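Keeping the old desktop going

I have been meaning to write up what happened with the desktop in the back room, mostly so I can find the notes again when I need them. It was bought secondhand eight years ago and has been used every day since, for invoices, family photos and the recipe archive my sister and I keep.

In November it started shutting itself off. At first it was once a week or so, then it was every afternoon. I made the usual guesses. I swapped the power strip, moved the case away from the wall and vacuumed the vents. None of it made a difference.

I asked Jurgita Vaher, who used to do the computers at Strachan when I worked there. She told me to write down the time of every shutdown and what I had open. I kept the list for 17 days. Nearly all of the entries were from when I was exporting photos. She said to stop guessing and check the heatsink and the paste under it.

Before touching anything I did the backup I should have done years ago. The photos came to 1713 folders, a lot of them called "new" or "new 2". I copied everything to two external drives, and one of those now lives at Skye Haldane's house. The copying took most of a night and I slept through it.

I also went through the paper side while I was at it. Passwords went into a notebook, and the license keys I could find went into an envelope. The one for the label printing program was on a sticker inside a kitchen cabinet – I have no memory of putting it there.

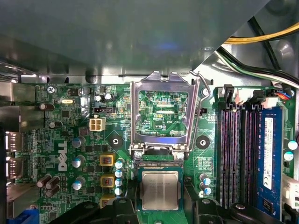 Dell motherboard, CPU socket open.

The old paste was dry and gray and came off in flakes. I cleaned it with rubbing alcohol and coffee filters, put on a small dab of new paste and tightened the heatsink screws a little at a time in a cross pattern. The tube cost less than lunch and there is enough left for several more goes.

It has not shut off since. I ran the same photo export that used to kill it and it finished in 24 minutes. The fan is quieter too, though the side panel still buzzes if I don't push it all the way in.

I did look at replacements. For what I do, a new machine would mean moving the invoice program, and the people who made it stopped answering email a long time ago. I would sooner put that off until spring.

Next on the list is sorting those folders. I have started with the ones called "new" and am up to our trip to the lake, where every picture seems to have been saved twice.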